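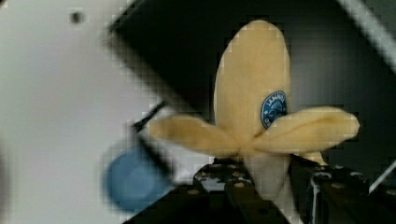 Words: Edit Illés
Additional reporting: Tianyou Deng

Soft goods are hard on grippers. A plush toy has no fixed outline, it gives under load, and the point at which the fingers stop closing says little about how well it is held. The yellow banana, gripped low on its body with the peel flaps extending out to either side, is one of 13 items in the set that Hajar Bensaid's group at Brastov used to compare two parallel grippers over the summer.

The first, from Kamton, closes to a set position. The second, from Mocanu, closes to a set motor current. Both were run on the same arm with the same controller, and each made 478 picks. A pick counted if the item stayed in the fingers through a lift, a quarter turn and a stop.

On rigid items the two were level. On plush, position control needed a separate width for every toy, and the widths drifted as the stuffing settled. Current control used one value throughout but was slower to close.

Wrist cameras raised a different problem. "The fingers cover the part you most want to see," says Bensaid. Her colleague Tarek Farouk now estimates slip from the fabric above the contact, using seams and printed labels as markers where a toy has them.

A longer run of 2,000 picks, with padded fingertips on both grippers, began in August.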